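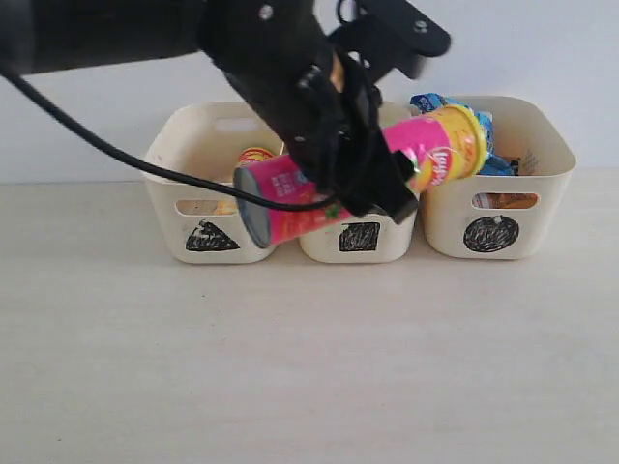 Lilwood food pantry switches to shape-marked baskets

The Lilwood Community Pantry has changed the way it sorts donated snacks, replacing its old printed labels with simple shapes drawn by hand on the front of each basket. The new system started in November and now covers the whole snack section, the pantry said in its monthly update.

Under the old setup, donated food was sorted into cardboard boxes with paper labels taped to the side. The labels came loose, the boxes wore out, and people who did not read English well often had to ask where things went. The pantry also found that tall cans of chips were ending up in with soft bags of crackers, which got crushed.

The new baskets are cream-colored plastic with a handle hole in the front. Each one gets a shape in black marker, filled in so it can be read from across the room. A triangle and a square are among the shapes in use. A chart on the wall beside the sorting table shows which shape goes with which kind of food, with a small drawing next to each one.

Snacks were picked as the starting point for a practical reason: they make up the largest share of what comes in through the school and workplace drives, and they arrive in every kind of package. A single donation bag can hold canned chips, granola bars, fruit cups, and loose packets of nuts. Canned goods and pasta, which mostly come by the case, are still kept on the metal shelving along the back wall and are labeled the way they always have been.

The pantry took in 2,553 snack items during the fall drive, up from the year before. It had set a goal of 3,000 and expects to reach it when the last collection bins come back from the library and the Caltareck Street bus station. Those bins will stay out until the end of the month.

Most of the baskets were donated by Bisteck, the housewares store on Mill Road, which was clearing out a discontinued line. The rest were bought at a discount with money left over from the spring plant sale. Kaczmarczyk Hardware gave the markers and the shelf brackets for a new rack, which will hold filled baskets until they are moved to the front room. The rack is not up yet. The pantry is waiting on a longer set of wall anchors - the ones that came with it were too short for the plaster.

Sorting is done on the long table near the side door. Every item is checked for its date before it goes into a basket. Anything open, dented at the seam, or missing its label is set aside and is not given out. Full baskets are carried to the front room, where families choose their own items during opening hours.

Families may take 4 snack items per visit for each person in the household. That limit has not changed. Baby food and formula are handled separately and do not count toward it.

The pantry tried stickers first, in different colors. Those were dropped after a couple of weeks. Several of the colors were hard to tell apart under the lights in the sorting room, and the stickers peeled when the baskets were washed. Marker can be scrubbed off with rubbing alcohol if a basket needs to be moved to a different kind of food, and a new shape takes less than a minute to draw.

People who sort in the evening have asked for the shapes to be added to the back of each basket as well, so that it does not matter which way one is put down. That will be done as the baskets come through for their next cleaning.

If the system holds up through the winter, the pantry plans to use it for toiletries and household goods too. Those are now kept in drawers, and finding the right size of anything can take a while. More baskets would be needed, and the pantry is asking for clean plastic ones with straight sides and no lids. Wicker and wire baskets cannot be used.

Donations of sealed snacks can be dropped off at the side door in the morning between 9 and noon. Items should be in their original packages, with the date easy to find. Chips in cans are especially welcome because they stack well and keep their shape in storage. Glass jars should be handed to someone at the door and not left in the bins.

The front room will keep its regular hours through the winter, with the last families admitted at 4 p.m.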